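4. Moving a booking to a new date

Use this section when a concert or show is postponed and the tickets already sold are to stay valid. If the show is off for good, go to section 7.

Caution: Do not delete the original event. Deleting it in Arska also removes the seat map and every barcode attached to it.

4.1 Before you start

You will need the box office password and written confirmation of the new date from the promoter. A phone call is not enough. Changes made after the February update are logged under your own name.

4.2 Changing the date

1. Open Arska and choose Events, then Current Season.
2. Select the show and click Hold Sales. The status light turns amber.
3. Click Reschedule and enter the new date and curtain time.
4. Check the hall. The Kozan main hall has 1,349 seats and the studio has 126. If the number shown is wrong, stop and call Nermin Ertürk.
5. Click Save, then Release Sales.

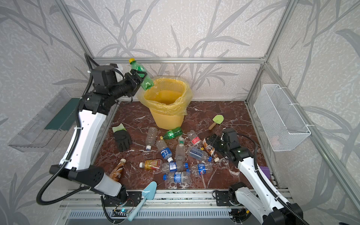
Fig. 4. Green bottle with yellow cap, held above the yellow wastebasket.

Note: Saving can take up to 20 minutes for a sold-out show. Leave the window open until the status light goes green.

4.3 Telling ticket holders

1. Choose Messages, then Postponement.
2. Type the new date in the first line. Keep the rest of the wording as it is.
3. Send a test copy to yourself and read it through.
4. Click Send to All.

Patrons who bought at the counter and left no address will not get the message. Print the list and pass it to Tülin Güneş, who handles the phone calls.
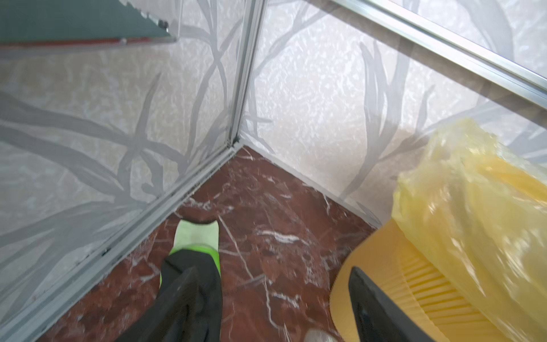 4.4 Refunds

Patrons have seven days from the notice to ask for their money back. Refund to the card used for the purchase. Cheque refunds need a signature from the theatre manager.

Parking passes and program vouchers move to the new date with the ticket. Do not refund them separately.

Section last revised May 14, 2004.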